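At the Prosville Workshop, a Robot Arm Comes Together One Joint at a Time
An interview with Encarnación Gallardo

Members of the Prosville Shared Workshop have become accustomed to the sound of a small motor starting and stopping in the back corner of the main room. The motor belongs to a tabletop robot arm that Encarnación Gallardo has been building since September, with occasional help from two fellow members, Kieran Cullinane and Jeanine Geerts. The workshop's newsletter met with Ms. Gallardo at her bench to discuss the project, its costs and the considerable amount of work that remains.

Ms. Gallardo, a retired bookbinder, joined the workshop in order to use the large paper cutter. Her interest in robotics came later, after she attended an evening class on motor control taught by Gillespie Jardine.

"I had no intention of building anything that moved," she said. "I came for the class, I stayed to ask a question about gear ratios, and Mr. Jardine lent me a motor to take home. I still have it. It is in the shoulder now."

The arm has been given the name Damero. It is intended to pick up folded sheets from one tray and set them in another, a task Ms. Gallardo performed by hand for most of her working life. She describes the goal as a modest one, although she concedes that paper is an unforgiving material. A sheet that is gripped too firmly creases, and a sheet that is gripped too lightly slides away.

The first version of the arm did not survive the winter. Its base was bolted to a board that flexed whenever the elbow extended, and the error at the fingertips was large enough to see from across the room. Mr. Cullinane, who has a background in machine repair, proposed a heavier base and a wider bearing.

"Kieran looked at it for a long time and then pushed down on the board with his thumb," Ms. Gallardo said. "That was the whole of the inspection. I took it apart the same evening."

The second version stands on a steel plate obtained from a member's scrap bin. The upper arm measures 61 centimeters, and the complete assembly can lift 700 grams at full reach, which exceeds anything the paper trays will require. Ms. Gallardo has kept a notebook of every purchase. The total to date is $3,055, a figure that includes one motor controller she damaged by connecting the supply backwards.

"I write down the mistakes in the same column as everything else," she said. "It would be a dishonest notebook otherwise."

Ms. Geerts has been responsible for the software, and in particular for the simulation in which new movements are tried before they are sent to the motors. She built the model of the arm over several weeks and placed it inside a set of ready-made rooms, which differ a good deal from the workshop in appearance. The wrist view in the simulator has become the one the two women consult most often.

Asked whether the simulation could be relied upon, Ms. Gallardo was measured in her reply. The simulated joints have no slack in them, she explained, while the real elbow has a small amount that changes as the arm warms up. A movement that runs cleanly on the screen may arrive at the bench slightly late or slightly low. Ms. Geerts now adds a correction for the elbow by hand – a practice both of them hope to replace with a proper measurement.

The gripper has been redesigned more often than any other part. Early fingers were curved and lined with felt. The present design uses two flat fingers, a shape Ms. Gallardo compares to the bone folders she used at the binding bench.

"A flat edge goes under a sheet. A curved one pushes it along the table," she said. "I knew that with my hands for years, and I still drew curved fingers the first time. The next thing to settle is how far apart they should be when the arm approaches the tray.

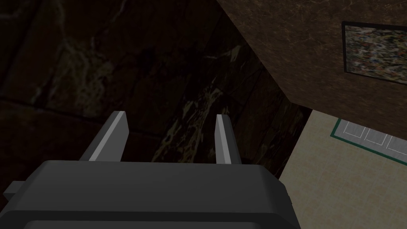
"If they open too wide, the arm wastes time closing them, and if they are too narrow they catch the edge of the pile. Jeanine would like to set one distance and leave it. I would like it to depend on the paper. We have agreed to try hers first."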